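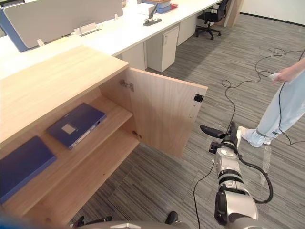
Tamara Marchuk

The folder task is on hold at our Plitthorpe office until the end of October. We had a fault on the arm on Thursday, and most of you have heard some version of it by now, so this is what the log and the people in the room say.

The task is a simple one. The robot reaches into the small wood cabinet, takes a dark blue folder off a shelf, backs out and lets go of it on the desk. Severyn Hladun was on the handheld controller. On run 2364 the gripper had closed on the folder on the upper shelf and the arm had started to back out when the wrist stopped reporting its position. The shoulder and elbow kept going for 600 milliseconds before the controller cut the motors. In that time the gripper caught the inside of the door and pulled it hard against the hinges.

Nobody was touched. Severyn was on the other side of the open door, well outside the reach of the arm. The top hinge screws had to be reset and the folder has a crease in it. The gripper fingers were checked and are fine.

Lev Maksymiv found the cause the same evening. The cable that runs down the outside of the arm from the wrist hangs in a loop, and at full reach into a low shelf the loop pulls tight at the connector. One pin had worked loose. It had probably been dropping out for a while – the log shows 7 short gaps in the wrist signal earlier that week, all of them too brief to trip the stop.

The second problem is ours. The stop should not take 600 milliseconds. The limit was raised in the spring to get rid of false stops when we moved to the Tumach software, and it was never put back. Arben Ristić has now set it to 8 milliseconds. Expect more false stops for a few weeks. Please write them down and leave the setting alone.

Before the folder runs start again, the wrist connector will get a clamp and the cable will be rerouted with more slack. Controller leads are to be kept clear of the arm and of the operator's feet. That played no part on Thursday, but Stefaniia Maksymiv raised it in the review and she is right.

The Iltetport team has the same arm with the same cable. They have been told, and are doing desk-height work only until their clamp arrives. Questions about the log should go to Lev.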